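Teaching a robot to tidy a desk, one squeeze at a time

My hands have never felt so stupid. It's half past four on a November afternoon in Grastitz, I've got a gripper in each fist, and I'm trying to do something I normally do while talking on the phone: sort out a power strip.

The people at Zaugg call it showing. You don't write the robot a list of orders, you just pick up a pair of its "hands", do the job yourself and let the machine learn from the way you moved. The project is called Cometance, and it needs a mountain of these goes. When I turned up they had 759 in the bag and I was cheerfully promised I could add 6 more before tea. (Six! I thought I'd be done in ten minutes.)
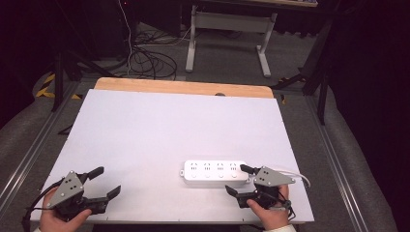
Cometance | Hand Demonstration Team, Zaugg, Grastitz

The strip has four sockets in a row and a white cable at one end, and it sits on a big white board where you can't pretend you didn't miss it. You squeeze the handle, the black fingers close, you let go and they open again. Easy enough with one hand. With two, I kept sending the left one in while the right one was still making up its mind, and then they'd bump into each other like people in a doorway.

The trick, I was told, is to slow down and stop being clever. My first go was full of little twitches and second thoughts, and a robot that copies you will happily copy those too. So I breathed out, came in low from the side and took hold of the end by the cable. Much better! I even got a "nice one" from behind me.

The robot that gets all this homework is called Ina. They reckon 600 more goes before she's ready to try the job alone, and I'd love to come back for that. My own 4 good ones are in there somewhere. The other two, I'm told, were "interesting".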